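Desk Clear-Out: what do we really need within reach?
Trandthorpe, first-year Design and Making project

I started this in September with one moan: I could never find the right pen. My plan was to set out a small work surface for marking up and sketching, with everything in easy reach and nothing stacked on top of anything else (harder than it sounds!).

I'd been reading the Watkins booklet on desk layouts, which says to begin with a board in the middle and let the rest settle round it. So I did. I also tried a drawer insert from Foten, but it swallowed all the small bits and I gave it back after a week.

My first go had far too much out. I kept a diary of what I reached for, 486 entries by the end, and the pens and the eraser won by miles. Bottles I hardly touched, so they can live out at the side.

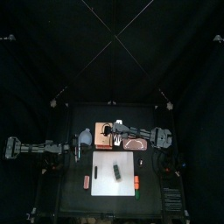 Section 4: Layout

The white board has the middle to itself, with the dark green piece lying on it at a slant. I like having the orange and green markers together on the right, and the pink block over on the left where it doesn't get mixed up with them. The pink tray is further out, past the wooden block.

Next time I'd sort out the cables on the right, they're a proper tangle, and I'd like to try a bigger board too.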